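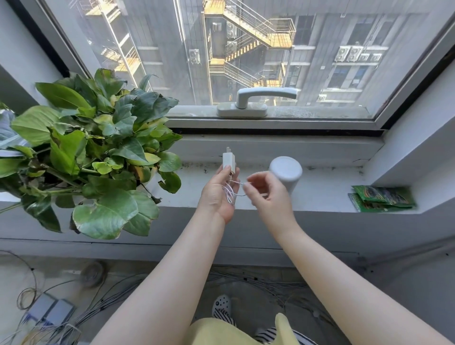 Segmenting Hand Actions in Head-Camera Video for Robot Task Planning

Final project report, Lanbridge College, Department of Computer Science
7 October 2021

Summary

Our project group wrote a program called Petosell that takes video from a head camera and splits it into short labeled hand actions. The output is a list of steps that a robot task planner can read. We tested it on 29 recordings of household jobs with cables, plugs and small devices. It works well for large movements and poorly for anything that depends on where a thin cable is.

Background

The department's planner, Cozma, needs each task written out by hand as a sequence of steps such as grasp, move, insert and release. Writing these files is slow, and two people will often write the same task differently. We wanted to see if a first draft could come from watching a person do the task. Somebody would still have to check it.

Method

Petosell has three stages. The first finds the hands in each video frame and marks them left or right. The second finds the object each hand is touching. The third looks at a sliding window of frames and picks one of 14 action labels for each hand.

We run the third stage separately for the two hands. Our first version used one label per window for the whole person, and this failed on cable work almost at once. One hand holds a power adapter still while the other pulls on the cable, and a single label has to ignore one of them. With two label tracks, the left hand can stay on "hold" while the right goes through "pinch" and "draw". A small script then merges the tracks into one plan and adds a "keep holding" condition where they overlap.

Labels for training were made in Jadero, an annotation tool written by an earlier student group. We had to patch it in May so that it could store two tracks per video. The patch is in the same repository as the rest of our code.

Results

Hand detection was not a problem. Bare hands and forearms were found in nearly every frame, and left and right were swapped only when the arms crossed.

Object detection was mixed. Adapters were found reliably when held in the fingers. White objects on a white surface were harder. On windowsills the detector often lost a white cylinder-shaped device as soon as a hand came near it, and it sometimes gave the device and its shadow one shared box. House plants caused trouble too – large leaves near the side of the view were picked up as touched objects although the hand was well behind them. We added a rule that an object must stay in contact for 9 frames before it counts, which removed most of these.

Cables were the weakest part. A box around a loosely looped cable covers the hand, the adapter and half the sill, so it says very little about where to grasp. Where there were more cables on the floor below, the detector joined them to the one in the hand. We tried a segmentation mask in place of a box and the result was better, but it ran too slowly to use on the full set.

Of the plans that came out, Cozma loaded all but 5 without a format error. Loading only means the file is valid. Many of the loaded plans still had a wrong or missing step, usually "insert", which is short and mostly hidden by the fingers.

Problems and further work

We spent too long on the detector and started on the merge script late. It has no tests for the case where a hand leaves the view and comes back, and in that case the plan can contain a "release" that never happened.

The next group should replace boxes with masks for cables only, and leave the other objects as they are. The label list also needs work. "Draw" and "pull" were used for the same thing by different annotators, and we should have merged them before training.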